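REPORT ON THE LATE CLOSURE

The following statement was entered by Hala Naciri, Safety Officer, Pusell Division, on 18 October 2024.

At sample 591 of the Drandia trials, the left gripper failed to release. The operator, Po-yen Kan, gave the release command 2 times, in accordance with procedure. The fingers remained closed for 45 seconds and then opened without instruction.
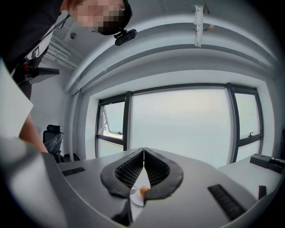
The release fault had been recorded once before, in May, and dismissed as wear. Mr. Kan did not accept this finding. He repeated the work with the window tilted open and the small white round piece set out on the grey surface, and he listened. He reported that the tool hesitated only when he was thinking of something else. I advised him that this could not be entered under Cause. He asked that it be entered under Remarks – and it was.
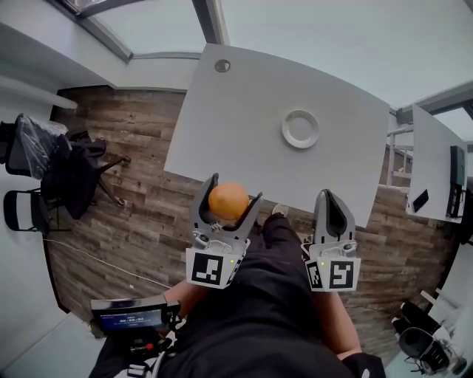 Was anyone injured in the late closure? The operator's thumb was bruised, and he declined treatment.

Mr. Noguchi, reviewing the log at Rurkthorpe, found a delay in the release signal that grew with each sample. At 3000 samples, he wrote, the fingers would not open at all. Work was suspended that evening.

Mr. Kan returned his key to me at the door. He held it out for some time before his hand opened, and neither of us spoke of it. I have entered this under Remarks.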